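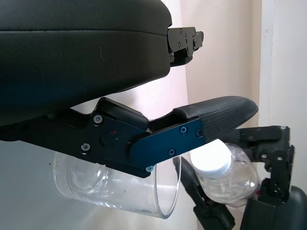 O abrigo da Maihi abre ao público 2 vezes por ano e desta vez a visita calhou na quarta-feira, 17 de março. O portão fica no fim de uma estrada de terra, depois da antiga serração, e quem vem de autocarro faz o último quilómetro a pé. A primeira paragem foi o bloco dos canis novos, que substituiu as boxes de rede onde os cães passavam o inverno com água até às patas. As divisórias desmontam-se para lavar. Estão presas com parafusos Phillips, e qualquer pessoa da equipa consegue tirá-las com uma chave de fendas em cruz. Nas boxes antigas era preciso chamar um serralheiro.

O bloco tem 9 boxes e um corredor central com ralo. Os cães estavam lá dentro durante a visita, dois a dois na maior parte dos casos. Ladraram bastante à entrada do grupo e menos à saída. Pediram-nos que não metêssemos os dedos pela grade e que não déssemos comida, e o grupo cumpriu, à exceção de uma criança com uma bolacha.

A seguir passámos à quarentena, que só se vê através de um vidro. É para ali que vão os animais acabados de recolher, até terem as análises feitas. Estava lá uma cadela com uma ninhada, encontrada debaixo de um contentor de obra na zona industrial de Detora. A mãe não deixava ninguém aproximar-se e a recolha demorou uma noite inteira. Os cachorros ainda não estão para adoção. A previsão é maio, depois das vacinas.

O gatil fica no edifício principal, por cima do escritório. É mais pequeno do que eu esperava e cheira a desinfetante. Tem prateleiras a várias alturas e uma varanda fechada com rede, virada a sul, onde estavam quase todos os gatos. Há uma sala à parte para os que têm leucemia felina, com porta dupla. Perguntei se esses também são adotados e responderam que sim, mas para casas sem outros gatos - e que a espera costuma ser longa.

Na cozinha mostraram-nos as contas afixadas na parede. O abrigo gasta 2000 euros por mês em ração e perto do dobro em veterinário. Parte da ração seca vem da Zerkon, que entrega sacos com a embalagem danificada. A clínica Pranatov faz as esterilizações a preço reduzido, às terças, e é lá que ficam internados os casos graves. O resto sai de donativos e da feira de usados. A do outono rendeu 1000 euros, que foram para a caldeira.

A visita acabou no terreno de trás, onde se pode passear um cão com trela depois de assinar uma folha. Saiu-me um rafeiro preto, velho, que andou até à vedação e se deitou. Ficámos ali um bocado.

Para quem quiser ir: a entrada é livre, mas convém inscrever-se, os grupos são pequenos e fecham depressa. Levem calçado que se possa sujar. Não há multibanco no local e a banca de rifas só aceita dinheiro. As mantas usadas são bem-vindas, as almofadas não, os cães desfazem-nas e o enchimento entope os ralos. O último autocarro para o centro passa às seis e meia na paragem da serração.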